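## Unit 2: Teleoperated demonstrations

In this unit you drive the simulated arm yourself and record what it does. The Altex scene has a table, two bowls, a statuette and a small dark ball. Read the whole sheet before you log in.

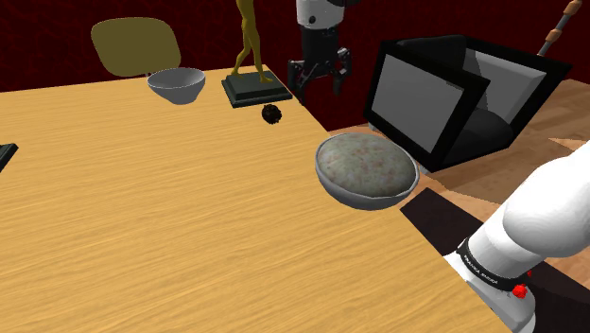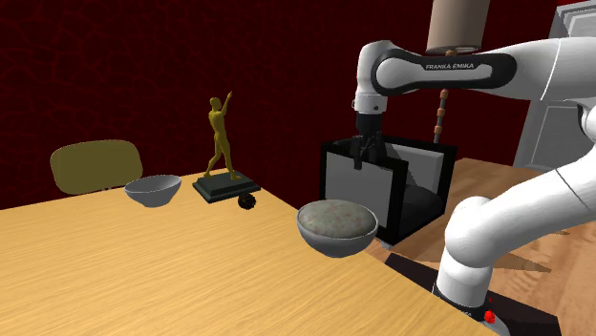

*Fig. 2.1 and 2.2. The Altex scene: gripper over the far side of the table (first), fingers inside the black box (second).*

**Recording**

- Load Altex with seed 1765. Everyone uses the same seed for the first set.
- Move the wrist with the hand controller. The trigger closes the fingers.
- Keep the motion slow and steady near the table – jerky input is copied by the policy later.
- Stop before step 3000. Longer runs are cut by the logger.
- If you hit the statuette, discard the run and reset.

**What is saved**

Each step stores joint angles, gripper opening and the camera views. Controller input is stored separately, so check that both files exist.

**Hand guiding**

The Mancombe lab covers hand guiding on a real arm. There you hold the wrist and push it through the task. Compare the two methods in your report, one page at most.

Reading: Chung notes, section 2.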